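Care of the hand-held gripper at the Chisholm bench
Speaker notes, version 11/14/21

Opening (keep it short)

Good afternoon and thank you for coming. I will speak today about one tool only, the hand-held gripper we use at the Chisholm bench. I will not speak about the software. My subject is how we set up the fingers, how we look after the pads, and what we do when something becomes loose.

Ask the room: who has changed a finger pad before? Wait for hands.

The tool and its parts

We call this unit Skinden, after the name on the drawing. It has two fingers, and each finger has a white plate, a soft ribbed pad in magenta and the screws that hold everything. The camera sits on the tool and looks forward over the fingers. For maintenance this is very practical, because every recording also shows the condition of the fingers.

Please remember one thing from this part. The pad is a wearing part and the plate is not. If you must replace plates often, the mistake is somewhere else.

Say that the drawing is in the shared folder under Sorkus.

Pads under load

Now we look at the pads when they have something between them. I like to use a computer mouse for this check. The shell is rounded, so a tired pad shows itself quickly. When you close the fingers, look at the ribs on the left and on the right. They should open in a similar way on both sides. If one side stays flat, take the finger off and check how the pad is seated.
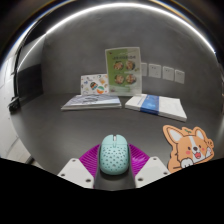

Slide 4. Mouse in the grip, ribbed pad visible on both sides, white fingers coming in from left and right.

Pause here. People in the back need time to see the ribs.

Explain the cleaning: a soft cloth with a little water, along the ribs and never across them. No alcohol. In July we used alcohol on one pair, and the ribs became hard at the ends. We clean after each 800 grips. The Umota counter gives the number, so you do not need to keep a list by hand.

Plates and screws

With the fingers open, you can inspect the mounting plates without removing anything. Each plate has 3 screws that we look at from this side. Start with the one near the top, then the outer one, then the lower inner one. Always the same order - it helps when you are interrupted. 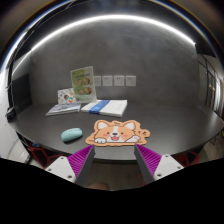
Slide 6. Fingers apart over the front of the table. White mounting plates with their screws, left and right.

Use the pointer on the left plate first, then on the right.

Tighten by hand with the short driver. Stop when you feel the resistance and do not give the extra quarter turn. The plates are plastic and the hole will suffer. If a screw turns without end, put a label on the tool and bring it to the workshop. Please do not use glue.

After the screws, close the fingers slowly with nothing between them. The tips should meet at the same moment. If one arrives first, loosen both plates a little, close again, and tighten while the fingers are closed.

Time needed

The full check takes almost 30 minutes the first time. With practice it is much shorter. In our log for this unit we have 59 checks, and most of the remarks are about the pads - only a few about the screws.

If there are questions about the camera mount, say that it has its own sheet in the same folder.

Last slide: the list of spare parts. Leave it on the screen during the questions.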